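The Layer You Wear Closest Matters Most

By Sreekumar Mudaliar

Ask hikers what they'd spend real money on and you'll hear about boots, packs and rain shells. Base layers come last, if they come up at all. I used to be the same way! I wore an old cotton T-shirt under a very expensive shell and wondered why I froze every time I stopped for lunch.

Then I spent a long weekend on the Flilodside loop with Mackenzie Sandhu, who has guided there for 17 years and owns, by her own admission, more long underwear than regular shirts. She lent me a midweight merino top at the trailhead and I haven't gone back to cotton since.

Cotton soaks up sweat and hangs on to it. Wool soaks up some too, but it still feels warm against you when it's damp, and it can go days without smelling like a locker room. Synthetics dry fastest of all and cost a lot less (they do get ripe, so pack a spare). Blends split the difference, and the newer ones are wonderful. I've been wearing a wool and polyester crew from Futley all winter, and it has come through creek crossings, campfire sparks and one very bad fall on the ice with nothing worse than a fuzzy elbow.

Weight is where people go wrong. Most of us buy too heavy. If you're climbing with a 25-pound pack, you're a furnace, even in the cold, and a lightweight top is plenty. Save the thick stuff for camp and for sleeping. Sandhu's rule is that you should feel a little chilly for the first ten minutes on the trail, and if you don't, take something off before you start sweating.

Fit counts just as much. A base layer should lie flat against your skin with no bagging at the lower back, and the sleeves should stay put when you reach overhead. Try it on with your pack if the store will let you. The Matska half-zip runs long in the body, and I love it for that. The Poduval crew is cut shorter but has the softest cuffs I've ever tried.

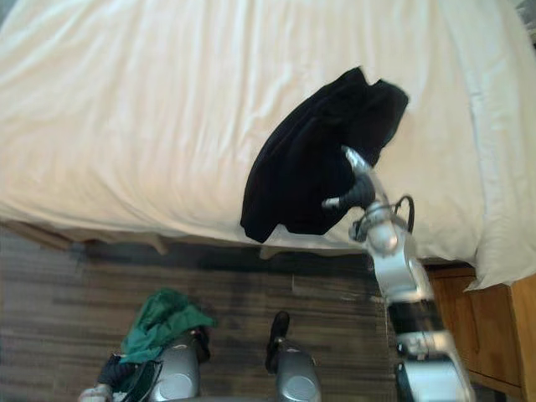

As for price, you can do very well for 44 dollars in a synthetic, and a good merino top starts at 60 if you shop in June, when stores are clearing out their winter racks. That's my favorite time to buy. The sizes are picked over, sure, but the deals are terrific!

Washing is easy. Turn the top inside out, use cold water and a mild soap, and skip the fabric softener, which coats the fibers and slows down drying. Lay wool flat to dry. Synthetics can go on a hanger overnight and be ready by breakfast.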